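Small electricals to be collected from the kerb in Wumbridge

2020-08-14

Households in Wumbridge will be able to leave kettles, toasters, hairdryers and other small electrical items out with their recycling under a new collection run by the waste firm Husar.

The service covers 117 streets to begin with, mostly in the old town and on the estates north of the railway line. It will be extended to the rest of the town and the outlying villages if the first months go well. There is no charge and residents do not need to book.

Items should be put in an ordinary carrier bag, tied at the top, and placed beside the green bin on the normal recycling day. Crews will put the bags in a separate cage fitted underneath the lorry. Anything too big for a carrier bag, such as a microwave or a full-size vacuum cleaner, will not be taken and should go to the household tip on Mill Lane as before.

Jade MacPherson, operations manager at Husar, said the firm had been asking for the change for a long time.

"People have been putting irons and phone chargers in the general waste for years and we can't get them out again once they're in there," she said. "The tip takes them, but if you haven't got a car it's a long walk with a broken toaster under your arm. We'd like it to be as easy as putting out a milk bottle."

The tip was closed for part of the spring and reopened with a queueing system, which led to complaints from residents in Station Road about traffic backing up past their driveways. The council said at the time that it was looking at ways of cutting the number of short trips to the site. A spokesman said the kerbside collection was part of that work but had been planned before the closure.

Lorries on the first rounds have been fitted with the cages at the depot in Ferry Street. A trial run took place in July on 5 streets near the depot, and the bags brought in were opened and sorted by hand. Toasters and electric toothbrushes turned up most often. Crews also found a number of loose batteries, and Husar is asking residents to take these out of their items and put them in a clear bag on top.

Batteries are the main worry for the firm. A small fire broke out in the back of one of its vehicles last winter and the load had to be tipped on to the road at the top of Castle Hill. It was put out quickly and no one was hurt, but the road was shut until the evening and the vehicle was off the rounds for 18 days. The cause was put down to a battery crushed in the general waste.

"If it can come out, take it out," said Ms MacPherson. "If it can't come out, as with a lot of toothbrushes and shavers, leave it where it is and put the whole thing in the bag. Please don't go at it with a screwdriver."

From the depot the bags will go to the Privus sorting yard on the bypass, where working items will be set aside for testing. Those that pass will be cleaned and sold at the yard's shop. The rest will be stripped for copper, steel and plastic.

Radu Dinu, who runs the test bench at Privus, expects more to be saved than most people would guess. Many of the toasters that come in need only a crumb tray emptied or a new plug fuse, he said, and kettles are often thrown out because of limescale.

"The ones we can't do much with are the very cheap ones that are glued shut," he said. "You can't get inside without breaking the case, and then there's nothing to put it back together with."

Small ovens and toaster ovens have become more common at the yard over the past few years. Most are in fair order, and the usual faults are a failed timer or a door that no longer closes properly. They will not fit in a carrier bag, so they will still need to be taken to the tip or dropped off at the yard. Mr Dinu asked that glass doors be taped shut, and that racks and trays be left inside, as an oven without its rack is hard to sell.

The shop sells tested items with a label showing the date of the check. Prices start at £2 for a hand whisk. It is open in the mornings only while the yard takes on more staff, and customers are asked to wear a face covering inside and to pay by card if they can.

Not everyone has welcomed the change. Ivan Moroz, who has repaired radios and lamps from his shop in Bridge Street since he left school, said he was worried that people would get out of the habit of having things mended.

"It's good that it isn't going in a hole in the ground," he said. "But I'd rather they came in and asked me first. Half the time it's a loose wire. If it's free and it's outside your front door, you won't think about it."

Husar said it had no wish to take trade from local repairers and would print the names of those who wanted to be listed on the back of its leaflet. Mr Moroz said he had asked to be included.

The leaflet will be put through doors before the first collection. It has a list of what can and cannot go in the bag. Light bulbs, smoke alarms, televisions and anything containing oil or gas are on the list of things to keep out. Cables, plugs, computer mice, clocks, torches and electric toys can all go in, working or not. Phones and laptops will be accepted, but residents are advised to wipe them first or take them to the Privus yard, where they can be handed over at the desk.

Residents can check whether their street is on the first rounds using Uvum, the app already used for bin day reminders, or by ringing the council's main number. Anyone who has trouble carrying bags to the kerb can ask for them to be collected from the doorstep, on the same terms as the existing help with bins.

Flats with shared bins are not part of the first stage. Teodor Sârbu, who lives in one of the blocks behind the swimming pool, said he had hoped they would be. "We've got less room to store things than anyone," he said. "I've had a dead heater in the hall since Christmas."

The council said it was in talks with the owners of the blocks about a locked container for each bin store, but could not give a date.

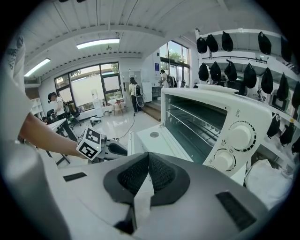 Bags missed on the first rounds should be left out until the following morning, when a second vehicle will go round. After that they should be reported through the app or by phone. Bags put out in streets not yet covered will be left where they are.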